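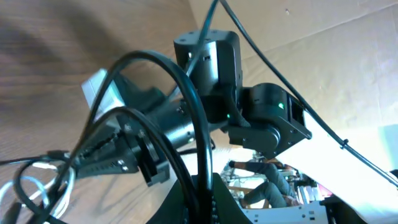 A wooden tabletop with a beige surface beside it

Tabletop (wooden)

A wooden tabletop is the flat upper part of a table, made from solid boards, from thin wood over a core, or from strips glued side by side. It is the part of a table that people touch, lean on, spill on and look at, and it does a remarkable amount of work for a flat piece of wood. The same top can hold breakfast at seven in the morning and a half-built model ship by noon.

Construction

The oldest and simplest kind is the plank top, in which a few wide boards lie next to each other across a frame. Wide boards are beautiful, but they move. Wood takes in moisture from the air and gets wider across the grain, then shrinks again when the air dries out, while its length hardly changes at all. A good maker plans for this with slotted screw holes, wooden buttons or metal clips that hold the top down and still let it slide a little.

Edge-glued tops are made of narrower boards joined along their long sides. A well-made joint of this kind can be stronger than the wood around it, which is a wonderful thing to see proved with a scrap and a hammer! Some makers flip every second board so that the curves of the growth rings alternate, and others simply pick the best-looking face of each one. Arguments on this point can go on for a whole evening.

Veneered tops use a thin sheet of wood on a stable core. They stay very flat and allow patterns that would be impossible in solid boards, such as starbursts and mirrored grain, but they can be sanded only lightly.

The Multinville tops

The furniture town of Multinville is known for its long school tables, built at the Purves workshop. The original order was for 128 tables, each with an edge-glued top and rounded corners, and the workshop went on to make 4000 of them. Forty-three are still in use in the Drukar reading rooms, covered in ink, compass scratches and several generations of initials. Iona Baird's short history of the workshop, Flat and True, gives a whole delightful chapter to the initials.

Finish

Oil soaks into the wood and leaves it feeling like wood. It is easy to patch, and it needs a fresh coat now and then. Wax gives a soft glow but marks quickly under a hot cup. Varnish forms a film on top and stands up well to water, though a deep scratch in it is harder to hide. The underside is often forgotten. Many makers finish it the same way as the upper side so that both faces take up moisture at a similar rate, and a top with one bare side is more likely to cup.

Care and repair

Everyday cleaning takes a damp cloth, followed by a dry one. Pale rings left by cups are usually in the finish and may come out with gentle rubbing and a little wax. Small dents can often be raised with a wet cloth and a warm iron, a trick that works on bare wood and feels like magic the first time. Black stains go deeper, and generally call for sanding or a wood bleach.

Sanding follows the grain, starting coarse and ending fine.

See also: Breadboard end; Trestle table; Workbench; Tridatetti joint

Comments (3)

callum pollock
Great page. Could somebody add a bit on breadboard ends? My kitchen table has them and every August they stop lining up with the boards.

gluepot
They're meant to do that, Callum. The middle swells and the ends don't. Mine are proud by a hair all summer and flush by Thanksgiving.

T. in Drukar
I sat at one of those Purves tables for years and never knew where it came from. Tried the iron trick on a dent in my desk last night and it came right up, so thank you!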